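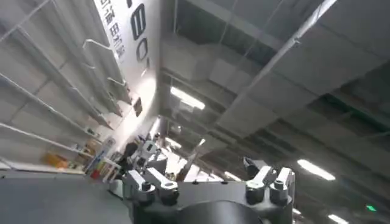

Laurier Li

3. Collecting the demonstrations

3.1 Who drives, and how

A laundry task looks generous on paper. The machines are large, the doors are round, and clothes don't mind being dropped. We picked it for those reasons and spent most of September regretting the doors. The task as given to operators was one sentence long: open the dryer, move the clothes from the basket into the drum, close the dryer. Operators could drive the arms by remote control or guide the fingers by hand, and each session was logged under one method only. Mixing the two within a session produced arguments about which one had caused the trouble.

We kept 641 demonstrations after screening. Of these, 187 were guided by hand and the rest were driven remotely. Screening was done by Hélène Caron, whose standards were higher than ours and who was therefore left to it. Her rule was that a demonstration stayed in if a stranger could tell from the wrist view what the operator was trying to do. Several of my own did not meet this bar.
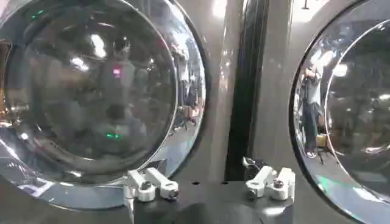

3.2 The door problem

Chrome and dark glass are unkind to a wrist camera. A door of this type shows the camera the ceiling lights, the furniture and whoever happens to be standing nearby, all bent around a curve, and the part of the view that matters for grasping is a thin strip of rim. Early policies treated a bright reflection as an edge and reached for it with great confidence. Clifford Grewal suggested matte tape on the chrome. We declined, on the grounds that people do not tape their dryers, and then lost two weeks proving him right about the success rate.

What helped in the end was a change in how operators approached. They had been told to take the shortest path. Left alone, an experienced operator comes in low, stops short of the rim, shifts sideways a little and only then commits. Sivaprasad Panicker called this "dithering" in his first set of notes and "active viewing" in his second. The sideways shift makes reflections slide while the rim moves as a solid object should, and a policy trained on it learned to tell them apart.

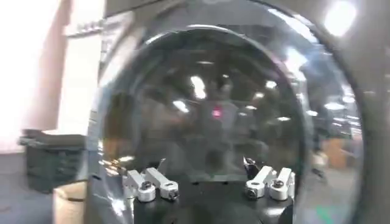

Approach speed mattered less than we had expected. Slow demonstrations were easier to screen and made dull robots. Fast ones were lively and ended too often against the glass. We settled on letting operators choose, with one limit on closing force, and stopped sending them advice.

3.3 Two arms, one operator

With both arms in play, the operator has a door to manage and a basket to think about, and attention goes to whichever is misbehaving. In 62 of the retained demonstrations one arm waits while the other works. Hauwa Aliyu argued for discarding these as idle time. We kept them. A hand that waits in a useful place has been put there by somebody, and the policy trained without these runs tended to park its spare arm in the path of the door. 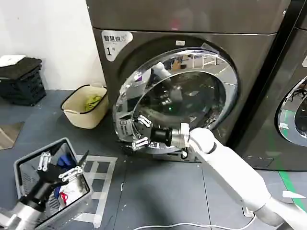

Clothing got no special treatment. Operators were free to grab one garment or a fistful, and the log records only whether the basket ended up empty. It did not in 41 cases, most of them down to a single sock. These were counted as partial successes after a discussion on a Monday that ran longer than the data collection it concerned. Results for partial and full successes are reported separately in Section 4.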